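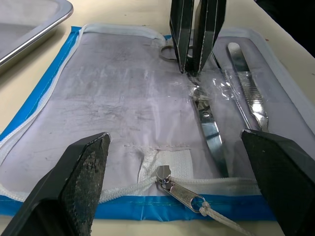
A zippered pouch with blue binding.

Mervin Ross on moving a small shop's blog off embedded posts
16/10/2025

Mervin Ross has run the website for Lovex, a mail-order stationery shop, for long enough to have seen most kinds of social media widget come and go. When we spoke he was part of the way through taking the last of them out.

"We had 860 pages on the blog at the start of the year," he says. "I ran a script over the lot and it found 1,422 embeds. Some pages had one, some had a dozen. A fair few of them showed nothing but a grey box."

The grey boxes were what started it. A customer wrote in to ask why a page on refilling ring binders had gaps all the way down it. Ross looked and found that the posts had been deleted by the people who wrote them, or the accounts had been set to private. The text around them still said things like "see what she did with the cover", with no cover to see.

"You're leaning on somebody else's page staying where it is," he says. "I knew that when I put them in. It was quick and it looked good, so I carried on doing it."

The shop had been using a plug-in called Tostik, which takes the address of a post and turns it into a finished box with the name, picture and like button. Ross has no complaint about how it worked. His trouble was with what came along with it. Every box loaded its own scripts, and on a phone the longer pages took an age to settle, with the text jumping down the screen as each one arrived.

In July he moved the blog to Jemano, a simpler system that stores a plain copy of each post as a quotation, with a link back to the original. Where the shop wanted to keep a customer's photograph, he wrote and asked for it.

"I sent over 400 messages. Most people who answered were happy to say yes, and a few sent a better copy than the one they'd posted. Some had forgotten ever putting it up. Where I heard nothing, I took the picture out and rewrote the paragraph."

The rewriting was the slow part. He had hoped to do it by search and replace, but the old posts had been written by several people over the years and each had their own way of leading into an embed. He ended up reading every page. Pages that had no visits and nothing worth saving were removed, and their addresses were pointed to the nearest category.

Video was harder. Lovex had its own clips on its social pages, and Ross wanted them on the site without a player that followed visitors about. He tried hosting the files himself and gave up when the monthly bill came in. The clips now sit behind a still picture, and nothing loads until the visitor presses play.

"People said they'd miss the sharing buttons," he says. "I checked the figures, and 85 clicks had come through them in a whole year. I took them off the same afternoon."

He has kept one live feed, on the contact page, where the shop posts delivery delays. The designer at MacPherson, the agency that built the original site, wanted it on the front page. Ross was against that and they settled on a text link in the header.

Asked what he would say to someone setting up a shop blog now, he suggests keeping a list. "Every time you put in something from outside, write down the page and the address. A spreadsheet will do. I had to build mine backwards."

He still has the recipes and gift guides to go through. Those are mostly long pages, and he expects to be at it until the new year.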